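Report on the visit to the Stosness offices

Date of visit: October 29, 2018
Prepared by: Ningsih Menon, Facilities Liaison, Gindham

The visit was arranged at the invitation of Stosness, which moved into the Cistach building in February and has since reorganised how cables, chargers and extension leads are kept across its open-plan floor. Gindham is due to refit its own offices next year, and the purpose of the visit was to see how the arrangements work during an ordinary day. The party was received at reception by Endang Sembiring, Office Services Manager, and the tour lasted 60 minutes, followed by 30 minutes for questions.

The floor provides 21 desks together with a number of shared tables for group work. Fixed sockets are limited to the outer walls and the pillars. Stosness decided against cutting floor boxes into a new floor and relies on power strips, which are issued from a central store and returned to it at the end of the day. Each strip carries a number, and the store keeps a signing-out book. Ms Sembiring explained that the book had been resisted at first and is now filled in without reminders.

Leads are coiled before they are put away. The staff guidance, a single sheet, asks for loops of even size and for the plug end to be left free so that it can be found without undoing the coil. Strips are to be laid flat on the table and kept clear of plants and drinks. The party then spent some time at the round tables and in the open part of the floor.

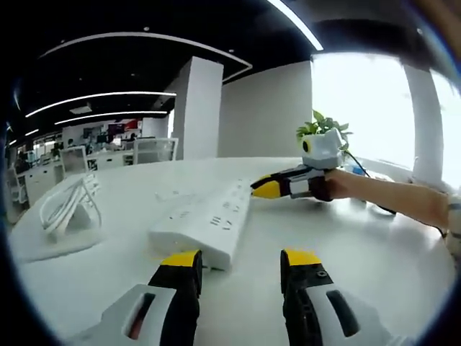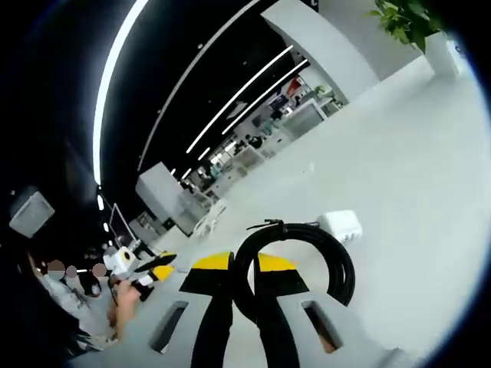

The white power strip on the round table (first picture) and the coiled black cable on the floor (second picture).

Questions afterwards dealt mainly with safety and cost. Stosness has its strips tested every year by an outside contractor, Xaba, and any item which fails is withdrawn the same day. Longer cables are the harder matter. They do not fit the drawers in the store and are at present hung on hooks, an arrangement Ms Sembiring described as temporary. A taller cupboard has been ordered.

The party also noted that daylight from the large windows reaches well into the floor, and that the dark ceiling with its curved lights was less oppressive than the drawings had suggested.

It is recommended that Gindham adopt the signing-out book for a trial period of 30 days, beginning with the second floor. The question of floor boxes should remain open until the electrical survey has been received. A copy of the Stosness guidance sheet is held by the Facilities Liaison and may be borrowed on request.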